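## 3. Cloths, table and laying procedure

### 3.1 Cloths

All dark. This was deliberate. Earlier work on laying and folding household cloths (Zwahlen and the papers that follow it) used white or checked cotton, where a crease throws a shadow you can read from across the room. Dark cloth hides its creases, and most of what people wipe, cover and wrap things with in a workroom is dark. So we wanted the awkward case.

Two types were bought in, both plain, no print, no border. Type A is the Ronby cloth, thin, hemmed on all sides. Type B is the Flindum, heavier, cut edge, no hem. The Flindum frays. We trimmed loose threads with scissors before each session and did not otherwise treat the edge. Both were washed once before use, dried flat and kept flat in a drawer, never on a hook. A cloth that had hung on a hook overnight kept a peak in it the whole of the next morning and we threw out the results from that morning.

No ironing. We tried it in the pilot and it made the first lay of the day far too good and the rest look poor by comparison. Brushing with the flat of the hand was allowed between lays, one pass, away from the body.

### 3.2 The table

A plain brown top, smooth. Smooth matters more than we had thought. On the felted board used in the pilot the cloth caught as soon as the bottom edge touched down, and stayed where it caught, so any error in the first contact was kept. On the smooth top the cloth slides a little. Slide can be good or bad: it lets a small wrinkle work its way out as the top edge comes down, but it also lets the whole piece drift towards whichever side was lowered last.

We wiped the top with a damp cloth at the start of a session and let it dry fully. Dust was a nuisance with the Flindum, which picks up everything.

Things left standing on the table were a seperate question. A cloth laid on a clear stretch and a cloth laid close to something upright are different jobs, even when the object isn't in the way. People shorten the movement. They start the lowering nearer to themselves and the far edge ends up with a shallow wave in it. Where an upright fixture was bolted down we left it alone and noted how far off the cloth was meant to lie. Small loose items (screws, offcuts, bits of tape) were meant to be cleared from the laying area, though not from the rest of the table. Clearing the whole table every time would have doubled the session and told us nothing about ordinary rooms.

### 3.3 Lay and lift

Each lay has the same parts. Take the top edge by its corners. Raise until the top edge is taut and the lower part hangs or drags. Bring the bottom edge into contact. Lower the top edge, keeping tension across it, and let go of both corners together. Wait. Score.

The lift is the same thing backwards but it isn't scored. It does set up the next lay, though, and a sloppy lift shows. If one corner comes up well before the other the cloth twists and a diagonal crease forms, and with the heavier cloth that crease survives into the following lay more often than not.

Tension across the top edge is the part that needs care. Too little and the middle sags, touches first, and folds under. Too much and the corners pull into points, so the edge comes out curved when released. Written instruction given to everyone: "tight enough to be straight, then no tighter." Wording is from Ximena Barajas, who ran the pilot, and we couldn't improve on it.

Two positions recur in the scoring below (Figure 2): the cloth flat, with a slightly wavy upper edge of the kind we score as 1, and the cloth held at both upper corners with its top edge taut.

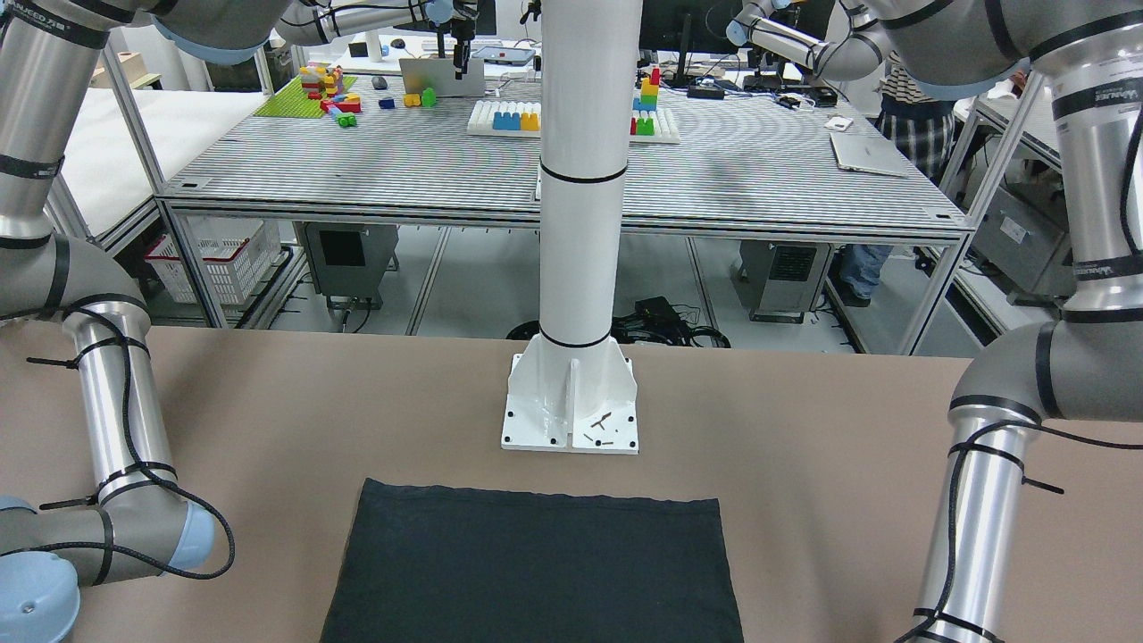
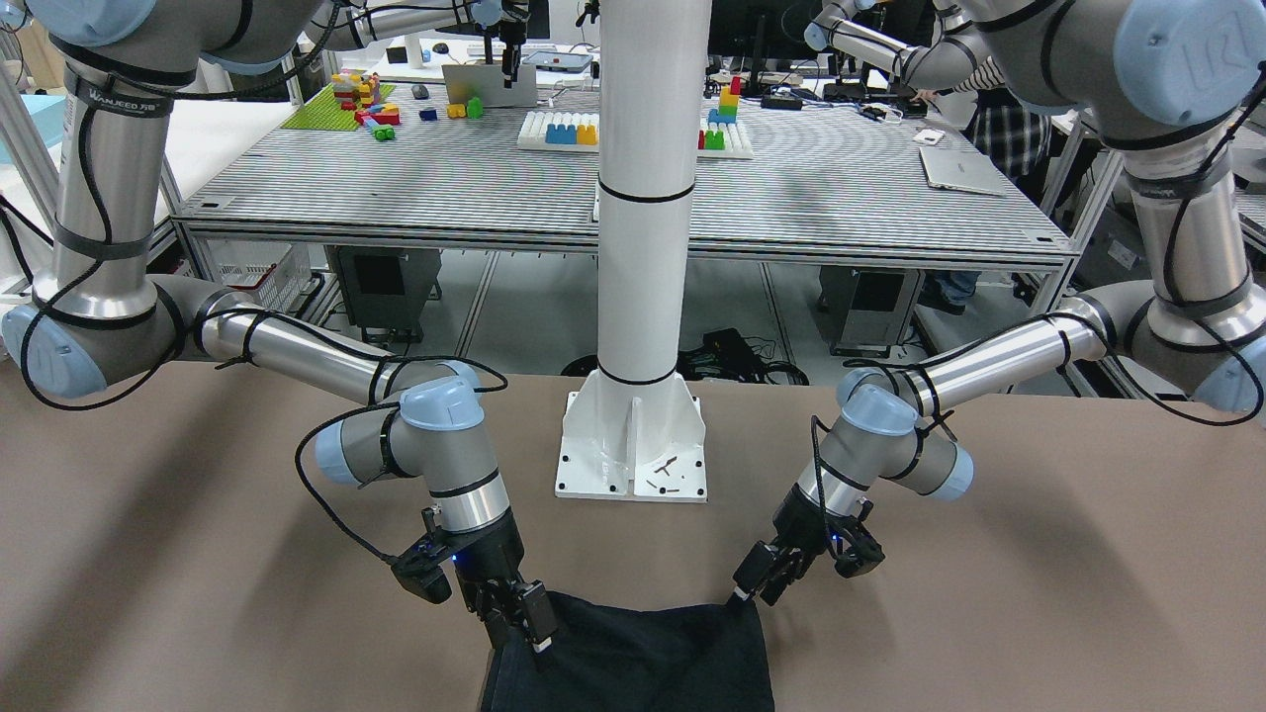 **Figure 2.** Dark cloth on the tabletop. First picture: flat, slight wave along the upper edge. Second: top edge taut, lower part resting on the table.

### 3.4 Scoring

Upper edge first, scored 0 to 3. A 0 is straight to the eye, 1 is a slight wave with no fold, 2 is a wave with at least one raised fold, 3 is any part of the edge turned under. Then the body of the cloth, same scale, with wrinkles counted as folds only if they cast a shadow under the room light. Room light was kept at roughly 400 lux. Below that the dark cloths can't be scored reliably, everything drops to 0 or 1 because the scorer simply can't see it.

Lower edge is not scored. It touches down first and is usually shifted by what happens afterwards, so a number for it mixes up too many things. We may come back to this.

Total of 118 lays scored across both cloth types. Scorers worked apart and didn't see each other's sheets until the end. Where they differed by one point we took the higher, ie. the worse, score. Where they differed by more the lay was looked at again by both together. Most of those were Flindum lays where a stray thread had been read as a fold.

### 3.5 Things we would change

Drying time. We assumed a washed and dried cloth is a washed and dried cloth. The Ronby hems hold damp after the middle feels dry, and a damp hem is heavier, so the edge behaves better than it should. Some early lays are probably flattered by this.

Order of types. All Ronby lays came before all Flindum lays within a session. Should of been mixed. The room had to be cleared by a fixed time and swapping cloths back and forth cost minutes we didn't have.

Size. Only one size per type. Larger pieces hang off the edge of the table, and the overhang pulls, which changes the whole business of slide in 3.2. The Plodthorpe cloths ordered for this arrived after the April 2023 sessions had finished and are held over for the follow-up, along with a repeat of the felted board under the same light.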